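Ticket 1695 — Heat pump in back bedroom cuts out overnight
Opened by: Bernadette Ostrowski
Unit: Riltano wall unit with Leveo thermostat
Status: Resolved, pending customer confirmation

Customer's first message

Hello, and thank you for taking these by email, because I do much better writing things down than explaining them over the phone. The Riltano unit in our back bedroom has been shutting itself off during the night since February. It runs beautifully all evening, and then at 2 a.m. or a little after, the fan stops and the Leveo thermostat shows code 6. If I hold the power button down it comes right back, so I know it can run! I have cleaned the filter twice and changed the thermostat batteries. My booklet skips straight from code 5 to code 7, which made me laugh, but it didn't help much at that hour.

Reply from Gallagher Home Comfort support

Hi Bernadette, thanks for such a clear write-up, and sorry about the missing page. Code 6 on that thermostat means it lost contact with the wall unit for longer than 200 seconds. Could you tell us where the thermostat sits, and whether anything in the house switches on or off at that time of night?

Customer's second message

The thermostat is on the wall by the hall door, where the old Nesden dial used to be. I sat up with a cup of tea last night to see what happens at two, and the only thing I could find is the dehumidifier in the closet, which my son set on a timer for us over the winter. It shares that wall with the thermostat — I had never put the two together until you asked. 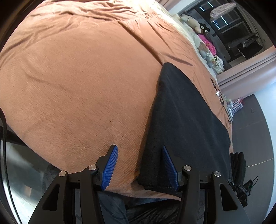 As for how cold it gets, the thermostat read 58 this morning when I went in, and we like it at 66. We have been making do with bedding in the meantime. The big tan plush blanket is what's on the bed at present, over the cream sheet, and it does a very good job, but I would still like the heat to stay on until breakfast. Should I move the dehumidifier, or is it the thermostat that has to go somewhere else?

Reply from Gallagher Home Comfort support

Please start with the dehumidifier, as that's the easier of the two. Put it on the far side of the closet, on a different outlet, and leave the timer alone so we have a fair test. Then hold MENU on the Leveo until the channel number blinks, change it from 200 to 400, and press MENU once more to save.

Customer's third message

Done, and three nights now without a code. The room was 66 when I got up this morning. I'll write again at the end of the week if it's still behaving, and would you please send me the page with code 6 on it for my booklet?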